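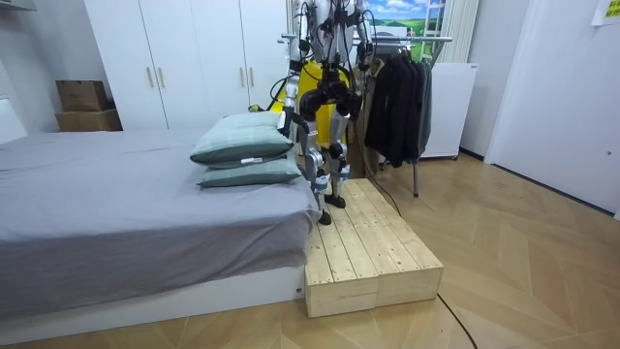 Write the Rules Down Before the Robot Comes Into the Bedroom

by Ava Didenko
1/20/25

I have spent a good part of my working life writing safety instructions for machines that stay put. A press stays where you bolt it, and so does a packaging line, and you can paint a yellow stripe on the floor and tell people to keep behind it, and for the most part they do. I was fond of that stripe. I am a little sorry to say I don't think it is going to be much help to us in the places where legged robots are now being asked to work, which are rooms with beds and pillows and a rack of coats, where a person would hardly have space to stand behind a stripe if you painted one.

Our group at Grarnlow has been drafting a house code for this kind of work. It began as a single page and has grown to 24, and I would like to make a case for the dull parts of it, because the dull parts are the ones people ask me to take out.

Take footing. Plenty of us will stand a humanoid on whatever brings it up to the height of the job, and a pair of pine crates with slats across the top will do that very nicely next to a bed. I have nothing against pine crates! But a slatted top has gaps in it, and two crates side by side have a seam between them, and the code ought to ask how wide a gap is allowed compared with the foot, whether the crates are fastened together, and who checked. At present most test plans I read give a paragraph to the software version and not one word to what the robot is standing on. I would trade half the software paragraph for the load rating of the platform.

Then there are cables, which everybody agrees about and hardly anybody writes down. A black cable running over a light floor is at least easy to see, and I'm grateful for that, but if it comes around the corner of the platform and out toward where people walk, somebody will sooner or later be stepping over it with their arms full of bedding. Our draft says that a floor cable should leave the work area on the side away from the door, and that cables on the limbs should be checked through the full reach of the joint before the first motion of the day. It takes five minutes. I have been told this is fussy, and I suppose it is, in the way that seat belts were fussy.

The section I care about most concerns soft things. Our older standards grew up around hard objects with known edges, and a hanging coat or a sheet draped over the side of a bed has no edge to speak of. It can be caught, or pulled, and bring along whatever it is attached to. My friends at Hiltunar, who do their testing in furnished rooms as we do, keep clothing out of arm's reach unless it is part of the task, and I think that is a fine rule for anyone to borrow. We wrote it into section 5 almost word for word, with their blessing.

I know the argument against all this. A home is untidy, people say, and if you clear away the boxes in the corner and tape down every cord you are testing a robot for a home that doesn't exist. There is something in that, and I have gone back and forth on it more than once over the winter. Where I have ended up is that clutter should be in the room on purpose. List it, leave it in, and let the people running the session know it is there. That costs you a line or two in the log and takes nothing away from the realism.

The other complaint is length. We logged 3804 short runs under the draft, and 84 of them were stopped early by the person watching, and a colleague asked me, quite kindly, whether all that paper had prevented a single one. I couldn't tell him. What I could tell him was the reason written next to each stop, and before we had the code we couldn't have done that.

The draft goes out for comment at the end of January. If you work in this field and have a rule of your own taped up by the door, please send it to us, even if it is only a sentence long.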